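Search this guide

Section 8: Checking the finger linkages on a pair of Girnent hand grippers

I do this before every long folding session, and it goes quickly once you've got the feel of it. Put both grippers on a clear patch of desk and work on one at a time.

1. Open and close the fingers by hand. They should swing freely - if one drags, stop and look for lint around the pins (sock fuzz gets everywhere!).

2. Look at the brass-colored rings on the links. Wipe off any dust with a dry cloth. No oil, please, it ends up on the fabric.

3. Squeeze the grip until the fingertips meet. The two plates should close flat against each other.

CAUTION: Keep your own fingers out of the links while you squeeze. I've been nipped more than once.

4. Now try both grippers together on something soft. I like a knit sock, bunched up loosely. Bring the fingertips in from different sides and press lightly.

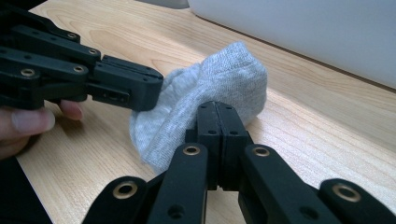

Fig. 51. Both grippers on a gray sock, fingertips touching the knit.

NOTE: If the fingertips skid off the cloth, go back to step 2 and clean the tips too. Paweena Noiphan keeps the spare ones.

66 shares 8 comments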